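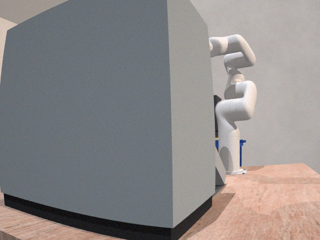
Oil finish still tacky after 9 days, do I wait or strip it?

I refinished a wood table in March and the oil has not cured. I sanded to bare wood, wiped off the dust with a damp rag and put on two coats of Pulico hard oil with a foam brush, the second coat the morning after the first. The can says dry to the touch overnight. It has been 9 days and if I lay my forearm on it I can feel it grab. The room is painted plain gray and I wanted the wood to stay close to its own color next to that wall, so I would like to avoid anything that turns it orange. The heat in there is kept low at night — 60 or so by the thermostat, lower by morning. I have read that you can wipe it down with mineral spirits, and I have also read that this makes it worse. A can of this stuff cost me 344 kroner while I was staying in Delen and I can't get it here, so if I have to start over it will be with something else. I have a can of Rarkirier water-based clear that has never been opened. Can that go over the oil?

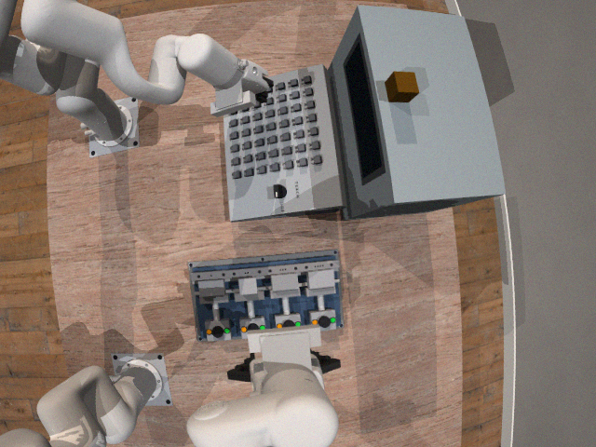 The tabletop from above. The grain is streaky and on the pink side of brown.

Posted by Ingegerd Solberg, 02/04/2020

Sohail Virk
Don't put the water-based clear on it yet. Over soft oil it will bead up or peel, and then you have two finishes to take off.

What you most likely have is too much oil left on the surface. Oil finishes cure by taking in oxygen, and whatever the wood did not soak up in the first half hour has to be wiped away. You didn't mention wiping between coats. A foam brush also lays it on thick, and a cool room slows everything down.

Try this before you strip anything. Open a window and get the room up to 70 for two days with a fan moving the air, but don't point the fan straight at the wood. If it still grabs after that, dampen a lint-free cotton rag with mineral spirits and rub a patch the size of a dinner plate, somewhere near an edge. Wipe it dry with a second rag right away and leave it overnight. If the patch is firm the next day, do the whole top the same way, working along the grain. Change rags often. When one starts to drag it is full and you are only moving the oil around.

Spread the used rags out flat outdoors until they are stiff, or put them in a metal can of water with a lid. Oily rags in a pile can catch fire on their own.

After that, one more very thin coat at most, rubbed in by hand and wiped off after 15 minutes. On color, any oil will warm the wood a little and you won't get all of that back without sanding.

Dunlin6
had the same thing with a bench, I just waited. took 6 weeks but it did go hard in the end. kept a sheet on it and the sheet stuck so don't do that

Ingegerd Solberg
Thank you both. I did not wipe between coats, I thought the can meant only after the last one. I did the test patch last night and it feels hard this morning, with slightly less shine than the rest. I will do the whole top next and leave the water-based can closed.

Sohail Virk
Good. The shine should even out once the rest has been wiped. Keep wet glasses off it for 2 weeks.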